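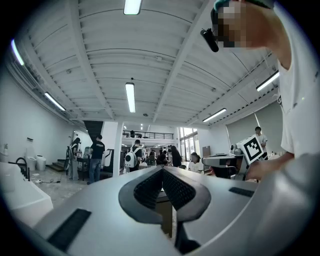 Lodirwood parking meters to go dark in December, one way or another

Oct 7, 2020

Lodirwood will retire its coin-operated parking meters in December and move all 861 of its downtown spaces to a pay-by-phone system run by Clindix, the city said in a notice posted to its website and, for reasons of tradition, taped to several of the meters.

Under the new arrangement, drivers will pay by opening the Clindix app or by texting a zone number and license plate to 2121. The rate stays at $2 an hour. Enforcement will continue to end at 6 p.m., a fact that the restaurants on Mill Street have printed on their menus for years and do not plan to take off.

The meters themselves, most of which date from the last time the city said it was modernizing parking, will stay on their poles through the winter. The notice says they will be covered with bags. It doesn't say what kind of bags, and the bidding documents for the bags have not been released.

City officials have been talking about replacing the meters since a budget workshop in 2016, when it was disclosed that a good share of them no longer accepted quarters and that a smaller share accepted quarters without giving anything back for them. Residents had been disclosing the same thing to the city by telephone for quite a while. A study was ordered. The study recommended a second study, with more attention to side streets, and the second study recommended phones.

The contract with Clindix runs three years. The company will supply the software, the signs and a help line, and will keep a fee of 35 cents on each transaction, to be paid by the driver. In the notice this is called a convenience fee. Those who text instead of using the app will also pay the convenience fee, along with whatever their phone carrier charges for a text, so they will be getting somewhat more convenience than everyone else.

Drivers without a cell phone will be able to buy parking vouchers at the city clerk's window. The window is in City Hall, and City Hall is on Court Street, where parking is metered. Asked about this at last month's council meeting, the parking office replied that there is a rack for bicycles by the side door.

The voucher question took up most of the public comment period, which was held by video and ran long after several speakers were found to have been speaking for some time on mute. One resident asked whether a voucher bought on one street could be used on another. It can, provided both streets are in the same zone. The zone map is available as a download, and a paper copy can be picked up at the clerk's window.

There are six zones. They were drawn to follow existing enforcement routes, and this has left Zone 4 in two pieces with the post office between them. The post office lot is federal property and belongs to no zone at all. It is also the only free parking downtown, with a 10-minute limit that is observed by the mail trucks.

Merchants have mostly come around to the plan, or have gotten tired. The Bhutto Bakery, on the corner of Mill and Third, has kept a dish of quarters by the register for customers running out to feed the meter, and had asked the city whether it might be reimbursed for the ones the machines swallowed. The request was referred to the finance office in the spring. The bakery says it will keep the dish and fill it with mints.

Other shops are more concerned about timing. The change is set for the first week of December, in the middle of what everyone hopes will be a holiday season. Foot traffic has been thin since March, and the city suspended enforcement altogether until July, a period that several store owners described in letters to the council as the best parking policy Lodirwood has ever had. The letters were entered into the record. Enforcement resumed the following week.

In response, the parking office has offered a grace period. Through the end of the year, first-time violators in the new system will get a courtesy notice in place of a ticket. The courtesy notice will look like a ticket, be printed on the same paper and be left under the same windshield wiper, but it will have the word "courtesy" at the top. Drivers are advised to read it to the end before getting upset.

Second-time violators will get the usual $25 ticket, which can be paid online, by mail or in person on Court Street.

Lodirwood isn't the first in the county to try this. Zokholm, nine miles up the river, dropped its own meters two years ago in favor of a phone system from a different vendor, and by most accounts the thing has worked well enough. Revenue went up in the first year. Complaints went up too, then came down when the town moved its complaint form to a different page. The main trouble has been along the riverfront, where the cell signal is poor and where, on summer evenings, visitors can be seen walking uphill with one arm in the air – locals call this paying the toll.

Lodirwood has a weak spot of its own behind the old feed mill, where the bluff gets in the way. Clindix tested the area in August and reported coverage as adequate. The parking office is putting up a sign there anyway, telling drivers that they may need to step toward the street to complete a payment. A crosswalk was discussed.

What becomes of the old meters has turned out to be the livelier topic. The city had expected to sell them for scrap. Then a line to that effect appeared in the draft budget, and requests began to come in from people who wanted one. Some would like them for a den or a garage. One asked for a meter by its number, and explained in two typed pages that it had cost him a good deal of money over the years and he wished to have it where he could see it.

The council has agreed in principle to a public sale in the spring, at a price to be set later. Meters will be sold as is, without poles. The city will keep any coins found inside, though it has promised to publish the total. Guesses at City Hall are said to vary widely, with the optimists hoping for enough to pay for the bags.

A short guide to the new system will be mailed to every household with the November water bill. It covers how to set up an account, how to add a second vehicle and how to extend a session from a distance, the feature Clindix is proudest of and the one the dentist's office on Third says it gets asked about most. Drivers who extend will pay the convenience fee again.

There will also be a practice week before the change, when the app and the text number will be switched on but the coin meters will still be in force. Payments made by phone during practice week will be real payments. They will not, however, count as parking, and drivers are asked to put money in the meter as well.

The council is due to take up the bag contract at its next meeting, which will again be held by video. Those who prefer to attend in person may watch on a screen in the City Hall lobby, where seating is limited and chairs have been spaced apart. The meeting starts at 5 p.m., an hour before enforcement ends.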